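Search this site Go
Home Newsletter Table Notes Back Issues Contact

Do you need a tray and a placemat?

The spring housewares catalogs have been landing on our porch since the start of May, and every one of them wants me to "layer" my table. Layering, as far as I can tell, means putting a thing under a thing that already had a table under it. The Jarstead booklet gives six pages to it. I read all six at the kitchen counter and came away with the feeling I get from mattress ads.

I should say where I stand. I grew up eating off a bare table with a plate on it, and I wiped the table afterward. It took one rag. So when somebody tells me a weeknight supper for one calls for a placemat, a serving tray, a charger and a runner, I want to know who is washing all that.

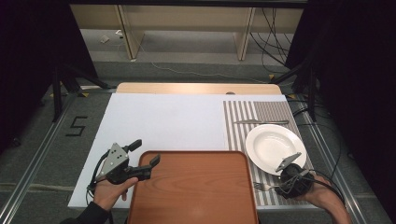

Placemats are sold on three promises: they protect the table, they keep the noise down and they make the meal feel like an occasion. I'll give them the first. If your table is old pine with a soft finish, a hot plate will leave a ring and you will be sorry. On a white top, with a plate and a knife and fork set out on gray and white stripes, the mat is mainly there for looks, and I don't mind that as long as the seller says so. Stripes do have one practical point in their favor, in that a crooked plate or a wandering knife gets noticed before people sit down. Whether that matters on an ordinary evening is another question. In my house it does not, and I have stopped pretending that it does. As for noise, a thin woven mat does very little. If clatter bothers you, buy a felt pad to go under the cloth and leave it there all year.

Clotside makes a striped mat that the label says can go in the washer. I put one through with the dish towels, warm, regular cycle. It came out clean and about as flat as a potato chip. Ten minutes with the iron put it right, but I did not buy a placemat so that I could iron it. The Trolo version is wipe-clean and stays flat – it also holds on to tomato sauce along the seams, where a sponge can't reach. Pick your nuisance.

Trays I have more time for. A tray carries things. You load it in the kitchen, you walk it to the table, you walk it back with the dirty dishes, and you have saved yourself a trip or two. My quarrel is with leaving it on the table through the meal, which the catalogs love to do, with a candle and a bowl of lemons on it. A tray parked in the middle of a small table takes up the room where the bread should be. Before you buy one, cut a piece of newspaper to the size in the listing and lay it down where you eat. Then put out your plates. If you have to push anything toward the edge, get the smaller size or keep the tray on the counter between trips.

Look at the rim too. A low one is easier to wipe and easier to slide a plate over, and it will do fine for dishes. For full glasses I want something taller. And be a little suspicious of wood grain. It may be wood, or it may be a printed surface, and a listing that talks at length about "warmth" and never names the material is probably hoping you won't ask. Ask. The care is different, and so is what you ought to pay.
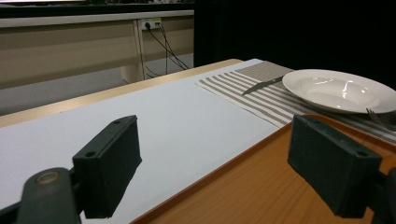 Should the placemat reach all the way under the knife and fork?

It should if you can manage it, since a fork sitting half on and half off will tip and rattle. Set the plate down first, put the knife and fork where a person would want them, and measure across the whole thing. Buy the mat to fit that, and ignore any size described as "standard."

The Arthur range, which two of the catalogs are pushing hard, sells the tray and the mats together as a set. I would not buy it that way. Mats wear out and get stained, trays mostly don't, and the day you need one new mat you will find that the color has been retired. Get them separately, in plain colors or a stripe so common that anybody's will match.

Or skip the mats for a month and see if you miss them. Put yours in a drawer, keep the rag handy, and write in if your suppers get any worse. Mine are the same as ever, and the laundry basket is lighter.

5/24/23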